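Ticket 3049 — Window in room 11 won't stay tilted
Opened 2023-03-11 by Wycliffe Gachanja
Status: waiting on parts

Upper right sash drops shut after around 30 minutes. Handle turns fine. Tightened the stay arm, no change. Same fault in July on the Tultard side, fixed with a new stay. 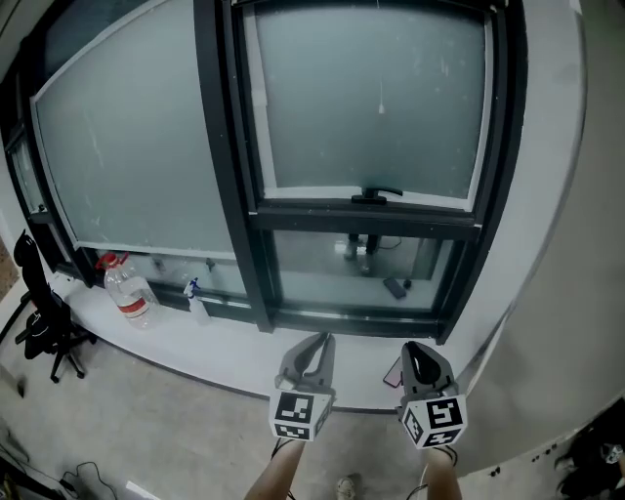
Right section, tilt sash with black handle on the bottom rail.

Please clear the ledge before the visit — bottles and phone too. Stay ordered from Corkenum.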